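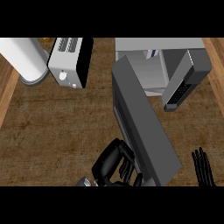

Can a machine do ordinary kitchen chores without someone standing by to help?

Some of them, in a kitchen it has been set up for, and at a pace most households would find slow.

That was the position Nektarios Economou took when we spoke on Wednesday at the offices of Rasex, where he runs manipulation testing. The group evaluates control software for two-handed robots, mostly in simulation, and its current list covers 14 kitchen and stockroom tasks.

"People ask for a percentage," Economou said. "I can give one, but it is a percentage for a given task, on a given counter, with a given set of starting positions. Move the appliance a hand's width and it is a different number."

His group ran one appliance-handling task 321 times in February. A run counts as complete only if every item ends up where the instructions say and nothing is left open that should be closed. Partial credit is logged separately and kept out of the headline figure. Economou would not share that figure before the write-up is finished, but described it as "fine for a lab and poor for a home."

The hard part, he said, is contact. Picking up a rigid object from a clear surface is close to a solved problem when the object is light and the grip is obvious. Hinged doors are worse. The hand has to follow an arc it does not know in advance, and small errors turn into side load on the hinge or a slipped finger.

"A microwave door is a good test because it looks trivial," he said. "You pull, it resists, it lets go. A person absorbs that in the wrist. A controller that is tracking position will either stall or overshoot."

Large flat objects are another weak area. They block the camera's view of whatever is behind them, and holding one by a corner puts a long lever on the fingers. With two hands the load can be shared, but the hands then have to agree on where the object is. According to Economou, timing between arms accounts for a larger share of failed runs than grip strength does.

Simulation hides some of this. Friction values are estimates, and plastic parts do not flex the way they do on a shelf model. Rasex compares its simulated results with bench trials at Lendthorpe, a test site with 3 working kitchens of different layouts. The ranking of one controller against another usually carries over. The absolute success rate usually drops.

"I trust simulation to tell me that version B is better than version A," Economou said. "I do not trust it to tell me that version B is ready."

On the shop floor he is more positive. The stockroom tasks come from Zarkier, a parts distributor, and use fixed bins and known lighting. A missed pick there costs a few seconds and goes back in the queue. In a house, the same miss can put a glass on the floor.

Asked what would change his mind about homes, he named recovery - the ability to notice a bad grasp, put the object down and start over. The present software does this for single objects. It does not yet do it well with a door half open and something in the other hand.

The next round, using a controller called Aguiar, is planned at 100 runs per task, with starting positions drawn at random for each run.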